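About Us
Shearer & Provent, clothes mending and alterations, Prunov Street
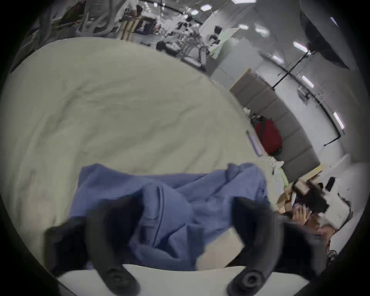

A blue garment on the table

Hello, and thank you for stopping by! We are a small mending and alterations shop, and we have been taking up hems, patching elbows and putting new zips into old favourites for 35 years now. We began in the front room of a terraced house with one sewing machine and a biscuit tin full of buttons (we still have the tin, though the lid went missing long ago), and moved to Prunov Street when the family wanted their front room back.

Our name comes from the two households that started the business, the Shearers and the Provents, who lived next door to each other and shared a washing line. There are 8 of us at the benches these days, and between us we can manage most things, from school trousers to wedding dresses. Curtains too, if you can carry them up the stairs.

We look after up to 40 pieces a week, more in September when the school uniforms come in and everyone seems to have grown over the summer. A simple hem is usually ready in a few days. Coats and lined jackets take longer, and we would sooner tell you that at the counter than ring you later with bad news. We'll also tell you if we think a repair will cost more than the thing is worth to you, although people do surprise us - a much-loved jumper can be worth a great deal of darning.

Our thread comes from Hasine, a family wholesaler we have dealt with from the start, and we keep over 1,000 reels in the back so that we can find a decent match for nearly any shade. Bring the garment in freshly washed, please, and wear the shoes you mean to wear with it if we are pinning a hem.

In the winter we run a darning evening in the shop, with tea and usually a cake. Beginners are very welcome, and so are people who only want to sit and chat while they sew.

The door is open from 9 in the morning until half past five. Ring the bell if you can't see us, as we're probably upstairs with the curtains.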